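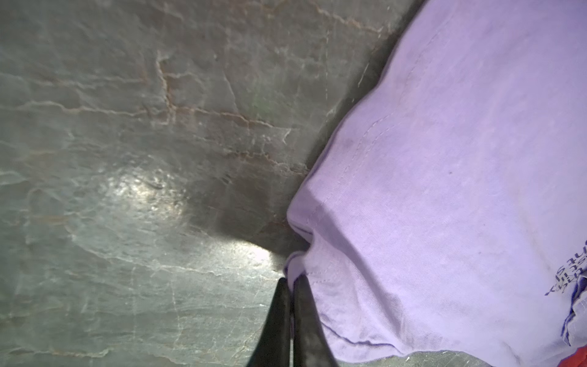 Sealing and Re-Sealing Natural Stone Worktops: Notes from the Stastadham Workrooms

The maintenance group at Stastadham finished its review of stone work surfaces in February. The review covered the shared workrooms on both floors, where the tops are used for cutting, folding, gluing, potting and, in the ground-floor kitchen, food. The findings below apply to slate, soapstone, limestone and granite. They do not apply to the poured concrete benches in the Billero annex, which have a factory coating and a separate care sheet.

The review was prompted by repeated reports of dark patches that did not wipe off. Most of these patches were oil. Stone is porous to varying degrees, and a liquid left standing on an unsealed top moves into the pores and along any open vein. Water evaporates and leaves no lasting mark on most stone. Cooking oil, machine oil and hand lotion stay in place and darken the surface until they are drawn out.

Which tops need sealer

Dense slate and soapstone take up very little water and can be left bare if users accept some change in color over time. Limestone and most granites should be sealed. The type of stone alone does not settle the matter, as two slabs sold under the same trade name can behave differently. The water test is more reliable.

Place a teaspoon of clean water on a dry part of the top and leave it for 9 minutes. Wipe it up with a white cloth. If the stone under the water is the same color as the stone next to it, the sealer is sound or the stone does not need any. If it has darkened, the top should be sealed once it is fully dry. Repeat the test at three points: near the sink or wet end, in the middle of the main working area, and at a front edge. Front edges wear first and are often the only place where the test fails.

Veins need a separate look. Pale veins are often a harder mineral than the body of the stone and shed water well. Rust-colored veins usually contain iron and can spread or deepen in color if kept damp. A vein that catches a fingernail is open and should be filled before any sealer goes on. A vein that can be seen but not felt can be sealed over.

Filling open veins

Use a two-part clear epoxy with low viscosity. Thicker grades bridge the gap and leave air below, and the bridge breaks out under load within a few months. Clean the vein with a stiff nylon brush and denatured alcohol, and allow the alcohol to evaporate. Work the epoxy in with a thin plastic blade, leaving it slightly proud of the surface. Let it cure for the full period on the package. Cut it back with a single-edge razor blade held nearly flat, then blend with a fine abrasive pad.

Do not use a steel scraper on slate. It lifts flakes along the cleft, and the damage is larger than the fault being repaired.

Applying the sealer

The group tested penetrating sealers only. Topical coatings were ruled out early: they scratch, they lift at the edges, and stripping them from a riven surface is slow work. Two penetrating products were tried on offcuts, one solvent-based and one water-based. Both passed the water test after curing. The solvent-based product performed better against oil on limestone, and no difference was seen on slate. The water-based product is now the default in the workrooms for reasons of odor.

The procedure is as follows.

1. Clear the top and wash it with pH-neutral cleaner. Rinse twice.
2. Leave it to dry overnight with the windows open or the extract fan running.
3. Apply the sealer with a folded lint-free cloth, in overlapping strokes, until the surface is evenly wet.
4. Wait for the dwell time on the label. Keep the surface wet during this time by adding sealer to any dull areas.
5. Wipe off all the excess with a dry cloth and buff with a second one.
6. Keep the top out of use until the next morning.

Step 5 accounts for most failed jobs. Sealer left on the surface dries to a hazy film that feels tacky and picks up lint. If this happens, wet the film with a little fresh sealer, wait a minute, and buff it off at once. Haze that has hardened for several days needs the maker's remover.

Routine care

Wipe with a damp cloth and a neutral cleaner. Vinegar, lemon-based sprays and bathroom descaler are not to be used on any stone top in the building. Acid etches limestone within seconds, and the resulting dull spot is a loss of surface that no sealer will correct. Ammonia and bleach shorten the life of the sealer and should be kept for the steel sinks.

Oil stains can be drawn out with a poultice of baking soda and water mixed to a thick paste. Spread it over the stain, cover it with plastic film, tape down the edges and leave it for a day. Remove the film, let the paste dry, and scrape it off with a plastic blade. Old stains may need three rounds.

Records and costs

Materials for the review, including both sealers, epoxy and cloths, came to $489. A quote from Goh for re-honing the limestone top in the north room was $772 and has been deferred. The etching there is cosmetic, and the top passes the water test at all points.

Bhupendra Tomar keeps the test log in the stores office. Each top has its own page with the stone type, the product used, the month of application and the result at each test point. Anyone who runs a water test should enter the result, including a pass. The next scheduled round is in August. Sealer and neutral cleaner are on the second shelf of the gray cabinet, and the epoxy is signed out at the desk.

Recent items

Extract fan filters: new change schedule
Billero annex: bench coating care sheet
Tornier cabinet hinges, adjustment and spares
Blade disposal in the upper workroom
Stores office hours for February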